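Greltby shelf task – data collection minutes, 7th November

1. Status
Price tag episodes at 162, target 900. Castellanos wants both hands in view the whole time, so no leaning in.
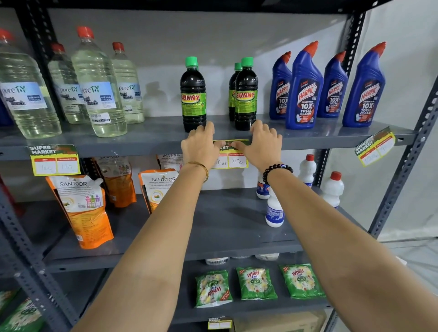

Pace OK. Review is behind, Darilix upload tool still slow.

2. Labels
Agreed: "press tag" is one step, both hands. Start at first touch, end at release. Old lables to be redone. 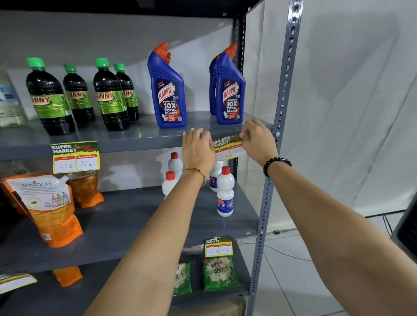
3. Variety
Want tags on more than one shelf level, and differnt prices. Keep bottles and pouches as stocked.

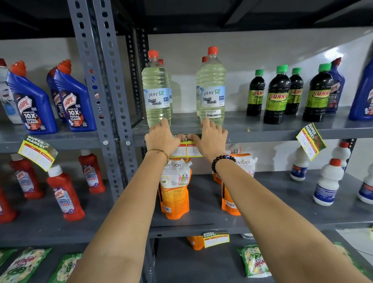 4. Actions
– Horis to get first 5 batches
– redo label sheet
– next count in June plan, 2,000 total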